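Svatopluk Sýkora
@svatopluk_walks

Right, it's August, the evenings are still long and I've finally got my notes together, so: a thread on walking the old mill path from Trusov up to Lukáč, which I have now done in both directions and would do again tomorrow if my knees agreed. 🧵

Start at the Trusov end if you can. The path leaves from behind the bus shelter, through a gate that looks private and isn't. I walked past it for years! Years of going to the shop for bread and never once lifting the latch.

The first stretch follows the old mill channel. It's dry most of the summer now, full of nettles and meadowsweet, but you can still see where the sluice boards slotted into the stone. Run your thumb down the groove, it's lovely and smooth.

There were 2 mills on this stream at one time, one for grain and one for fulling cloth. The grain mill is somebody's house (very nice geraniums). The cloth mill is a wall, an arch and a great big elder bush.

If you're there early, stand on the footbridge and keep quiet for a few minutes. I had a dipper bobbing about on the stones right below me, and a kingfisher went through so fast that I only really got the blue.

After the bridge you climb. It's 200 metres of ascent from there to the chapel and most of it comes at once, up through beech wood, on roots. Take it slowly, have a plum, look at the fungi. I was passed by a woman of at least seventy with a dachshund under her arm and she wasn't even breathing hard.

Several of you asked about footwear after my last thread. I'm no purist. In dry weather you can do the whole thing in ordinary trainers and I have. After rain the beech section is like soap and you want a proper tread. Pick whatever you already walk in happily and put thicker socks on.
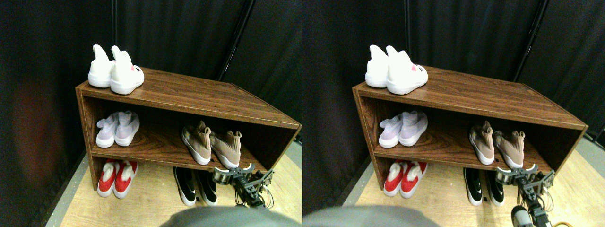

White trainers on the top left. Not for the muddy bit!

Same goes for laces, by the way. Tie them looser for the climb and tighter at the top of the foot for the way down, your toes will thank you. My father taught me that and I ignored it until I was forty and had lost a toenail.

Back to the path. You come out of the trees at the chapel and the whole valley is just THERE, hay meadows all the way down to the river and the Trusov water tower looking like a toy. I said "oh!" out loud both times.

The chapel is locked but the bench on the south side gets the sun until seven in the evening. Best sandwich spot on the route. Mine was cheese and pickled pepper, and a very bold robin had most of the crust.

From the chapel to Lukáč it's easy, an old cart track along the ridge with damson hedges on one side. They aren't ripe yet, I checked (repeatedly). Give them a few weeks and take a bag.

One spot to watch: where the track forks by the stone cross, the waymark has been swallowed by a hazel. Go LEFT. Right takes you down to a farm with a large, affectionate and extremely wet dog, and then you've got to come all the way back up.

The stone cross itself is worth a pause. There's lettering round the base, mostly gone under the lichen. I'd love to know what it says. If anyone has a family photo from before it got like this, please, please send it to me.

In Lukáč there's a tap by the church wall, good cold water, and a bakery window that does poppy seed buns until they run out. They ran out in front of me. I had the plum one and I'm not sorry.

Map-wise, the old walkers' sheet still shows the path nicely, but it gives the start on the wrong side of the road. Ignore that bit and look for the bus shelter.

Getting home: the last bus back goes early in the evening, so check the board by the tap before you settle down with your bun. I didn't, the first time, and walked back along the ridge at dusk with bats going over my head. Bit of a hike on tired legs, but what a sky.

Someone has replied to ask whether it's all right with children. Mine were six and nine when we did the flat part by the mill channel and they loved it, mainly the arch and the throwing of sticks off the bridge. I'd leave the beech climb until they're a bit bigger, or bring a lot of biscuits.

Next time I want to carry on past Lukáč and find the spring that's marked on the old maps. If you've been up there and know whether the path's still open, tell me!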